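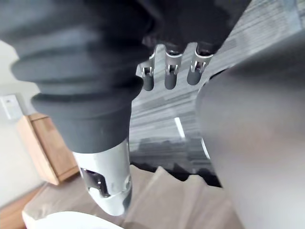 Figure 1. Ribbed bellows cover in dark gray rubber, with a bright metal cylinder below it.

4. Names for the Same Part

4.1 Terms used for flexible covers

The first question put to the storerooms was a simple one: what do people call a part when they need another one? Flexible covers gave the widest spread of answers. A ribbed rubber cover of the general type shown in Figure 1 was entered in the written stock records as a bellows, a boot, a gaiter, a sleeve, a dust cover, and, at Kotetby, an accordion. The last term was used by both shifts there and caused no trouble inside the building. It did cause trouble when orders went out, as the supplier's catalog had no such heading and the purchasing clerk had to translate.

We read 113 written requests that mentioned a flexible cover of any kind. They came from the storerooms at Staltov, Kotetby and Valcárcel, and all were handwritten or typed by the person who wanted the part. Requests copied from an earlier form were left out. Where a request used two terms ("boot / bellows"), it was coded under the first and the second was kept as a note.

"Boot" was the usual word at Staltov, including for covers that the catalog listed as bellows. Valcárcel preferred "bellows" but spelled it in several ways, and the singular "bellow" was common enough that the stock program had been set up to accept it. Workers at Kotetby moved between "accordion" and "sleeve." When asked about the difference, they agreed that a sleeve was smooth, but their own requests did not always follow this rule. One clerk had started writing the shelf code on the back of her hand and leaving the name off the form altogether.

4.2 How a term is learned

Most of those interviewed had picked up their terms from the person who trained them. Few had looked at a printed catalog in their first months, and the catalogs were usually kept in the purchasing office, where new workers had little reason to go. A storeroom worker at Staltov put it this way: "You ask for a boot, you get handed a boot. I never saw it spelled out till I had to order one."

This fits the account given by Bình Âu, who supervised the Valcárcel storeroom when its card file was moved to a computer. In his view the card file had hidden the problem. Each card carried a small pencil drawing, and workers found parts by flipping through until they saw the right shape. The drawings did not make the move. After the change, workers had to type a word, and for the first time it mattered which word they typed. He remembered repeated searches that returned nothing while the part sat on the shelf behind the counter.

Drawings survive at Kotetby, taped to the front of the bins. We saw workers point at them while speaking, and the spoken name was often no more than "one of these." Requests made in this way leave no term in the record. Our material therefore undercounts the parts that are asked for in person – probably the most common ones.

4.3 Shape, material and purpose

The terms can be sorted by what they draw attention to. "Accordion" names a shape. "Dust cover" names a purpose. "Rubber," used alone as a noun in eight requests, names a material and leaves the rest to the reader. "Boot" and "gaiter" come from clothing and suggest something pulled over something else. "Bellows" is harder to place. It is borrowed from a device that moves air, but none of the workers mentioned air when asked what the word meant to them. They spoke of folds.

Requests that named a purpose were the least successful. A dust cover may be rigid or flexible, and at Staltov the same heading also held the fabric sheets put over benches at night. Requests that named a shape were usually filled correctly on the first try if the size was given. Size was missing more often than we expected. Writers who used the catalog term were a little more likely to leave it out, and we suspect that a formal name made the request feel complete.

Material was seldom mentioned beyond "rubber." The catalogs divide these covers by compound, and a wrong choice can shorten the life of the part, but the storeroom staff treated compound as a matter for purchasing. Purchasing staff, in turn, said they ordered what was on the form.

4.4 Changes to the word lists

Two of the storerooms have tried to fix their vocabulary. Valcárcel issued a list of approved terms in January and asked staff to use it on all forms. The list was followed closely on typed requests and hardly at all on handwritten ones. Kisley, the consultant hired by Staltov, took another route and added the local words to the stock program as alternate headings, so that a search for "boot" now also brings up bellows and gaiters. Staff there reported fewer failed searches, though we have no count from before the change to set against this.

The Kisley list has its own cost. It has to be kept up by someone who hears how people talk, and at present that job belongs to one clerk on the day shift. Terms used mainly at night, among them "concertina," had not been entered at the time of our last visit. We return to the question of upkeep in Section 6, together with the fastener records, where the differences between shifts are larger.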